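Import Documentation Coordinator – Skuvoteck Freight

Posted 23/06/2025

14 shares | 3 comments

Skuvoteck Freight is hiring an import documentation coordinator for its office at the Port of Corine. This is a full-time job, on site, and reports to the import desk supervisor.

We handle ocean freight for mid-size retailers and parts distributors, mostly furniture, small appliances and hardware. Containers come in through the Corine terminal and go out by truck or rail to the Bansal warehouse and to customers inland. The coordinator keeps the paperwork ahead of the box. When an arrival notice comes in with the wrong weight or a missing seal number, you are the person who finds it and gets it fixed before the free time at the terminal runs out.

The desk handles around 50 shipments a week. Volume goes up in late summer and again before the spring holidays, and vacation requests for March need to be in early. 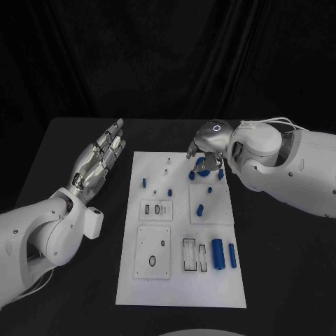 Two robot arms at a white work board.

What you will do

Check bills of lading, packing lists and commercial invoices against the purchase order.

Send complete entry packets to the customs broker and answer the broker's questions the same day.

Track vessel arrivals and update customers when a date moves. Dates move a lot.

Book pickup appointments with the terminal and pass them to the trucking desk.

Review demurrage and per diem bills and dispute the ones that are wrong – this takes up a good part of some afternoons.

Enter all shipment records in Trorerier, our tracking system. You don't need to know it already. Training takes 2 weeks and is paid at the full rate. 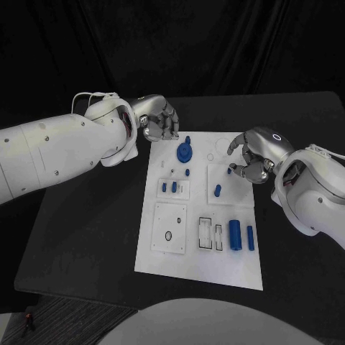
What we are looking for

At least 2 years of work in freight forwarding, customs brokerage, a steamship line office or a retail import department. Warehouse receiving experience counts if you handled the import paperwork yourself.

You should know the common shipping terms and be able to read a tariff classification, though you will not be asked to assign one. You need to be comfortable with spreadsheets and with calling people who have not answered your email. A customs broker license is not required. A second language is useful but will not decide anything.

Hours and pay

The shift starts at 7 a.m. and ends at 3:30 p.m., with a half-hour lunch. Overtime is paid and is mostly needed when several vessels berth close together. Pay is hourly and depends on experience – the range is sent to every applicant before the first interview. Health and dental coverage start after the first month. Parking at the office is free. You will need to qualify for a port access card, and we pay the fee.

How to apply

Send a resume and a short note about the import work you have done to the hiring desk at Skuvoteck Freight, Corine office. Put "Import documentation" in the subject line. We fill the job when we find the right person, and expect that to take up to 6 weeks. First interviews are by phone. The second is at the office and includes a short exercise with a sample set of shipping documents.

Recruiters, please do not call the import desk.

Share this job | 3 comments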